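Gripper trials, September: bussing table gallery

This page collects the notes and the picture from the second round of gripper trials on the two-arm bench. The first round was done with clean blocks and printed cubes and did not tell us much about how a gripper copes with a used lunch tray. For the second round we moved to clearing up: take everything off a serving tray, sort it, and put the dishes where dishes go.

Three sets of fingers were compared on the same pair of arms. The Rolgate set is the long one with a narrow tip. The Hindareck set is shorter and has a soft pad along the inside face. The Girkia set was cut from stock by Efren Barredo in an afternoon and costs next to nothing to replace. All three are parallel fingers and all three bolt to the same carriage, so changing over takes a few minutes and a hex key. The controller was the Malabanan board throughout, with the same closing speed and the same current limit unless a note says otherwise.

Each set did 70 tray clearances, teleoperated, with the same two operators taking turns. We stopped the clock whenever an item left the tray by accident. Operators were allowed 20 practice runs on each set before anything was counted.

Notes by item

Plates. The hardest thing on the tray for every set. A round plate lying flat offers only its rim, and the fingers have to get one tip under it without pushing the whole plate along. The Rolgate tips were the best at this. The Hindareck pads are too thick at the end and usually needed the other arm to hold the far side of the plate still.

Steel bowl. Easy to pinch by the rim, easy to tip. With the Hindareck pads it stayed level on most runs. With bare tips it swung round between the fingers as soon as it left the tray — slowing the lift helped more than squeezing harder.

Paper cup. Every set could pick it up. The question was whether it was still a cup afterwards. We dropped the current limit for this item on the Girkia fingers, and crushed cups went down to a level we could live with.

Napkins. A crumpled napkin is a forgiving thing to grab and all three sets did well. The trouble comes when it is lying over something else, as the fingers tend to bring up both or drop one halfway.

Chopsticks. Thin wood on a flat tray. The narrow Rolgate tips could pick one up in the middle at the first or second try. The Girkia set managed it if the operator lined up square to the stick. The Hindareck pads rolled it away more often than not, and 17 of the runs on that set ended with a chopstick left behind.

Loading the rack. The pegs leave little room for a finger beside the plate. Shorter fingers are steadier here, but the carriage gets close to the pegs, and one operator preferred to hand the plate across to the other arm first.

Cameras

We tried the work with the fixed view alone and then with the wrist views added. Clearance times were nearly the same for bowls and cups. For chopsticks and plate rims the wrist view made a clear difference, mainly in the last bit of the approach when the carriage hides the tip from above. The wrist mount does add bulk, and operators had to remember it when working close to the rack.

Settings kept for next time

Closing speed stays as it was. The pause before lifting goes up to 200 milliseconds, which gave the pads time to settle. We will keep the Rolgate tips on one arm and put the Hindareck pads on the other, and see if a mixed pair beats two of the same. The cable loops also want shortening before the next round.

The bench

Two arms on one rail, both grippers open. The teal tray has plates, a steel bowl, a paper cup, a napkin and chopsticks on it, with the grey dish rack to the right and the empty tub and black tray to the left.

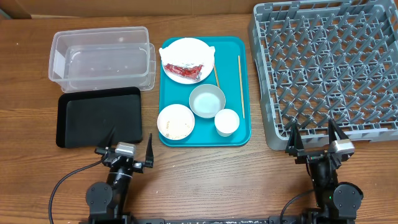

Efren Barredo: I would hold off on the mixed pair until the plates have been run again with a thin lip glued to the Hindareck pads. Most of what those pads lost, they lost at the rim, and a lip might fix that without giving up the grip on the bowl. I can cut a couple of pairs to try. Please also log which arm did the lifting, as I could not work it out from the run sheets and it matters if the two sides end up with different fingers.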